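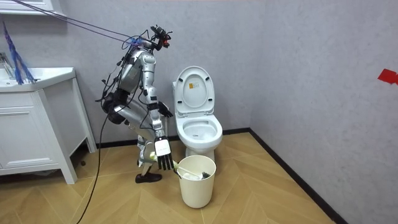 A bathroom with a white sink vanity and a white toilet.

Murkgate to replace old water mains in April

28/01/2021
2 min read

Work to replace the aging water mains under the east side of Murkgate will start in April, the town's water department said on Thursday. The pipes were laid in 1960 and have needed repeated repairs.

The project covers 27 streets between Brura Road and the old rail yard. Homes on those streets will have their water shut off for part of one day while the new line is connected. Residents will get a card on the door two days before the shutoff.

The department asks people to fill a few jugs for drinking and to keep a bucket of water in the bathroom. A toilet can be flushed once from a full tank after the supply is off. After that, a bucket poured quickly into the bowl will do the job.

When service comes back, the water may look brown or cloudy. Run the cold tap in the bathtub until it clears, and hold off on laundry until then. Faucet screens can clog with grit — unscrew them and rinse them out if the flow seems weak.

The contract went to Dabbas Pipe & Paving, which did similar work on Flilimora Avenue. Crews will start at the Brura Road end and move east. Some 53 parking spaces will be closed at different points in the job, and the Route 2 bus will skip its stop at the rail yard.

Water bills will not change this year as a result of the project, the department said. A street-by-street schedule will be posted at town hall before digging begins.

Related
Brura Road bridge down to one lane
How to read your water meter
Leaf pickup dates for Murkgate

We use cookies to improve your visit. By continuing to use this site, you accept our cookie policy.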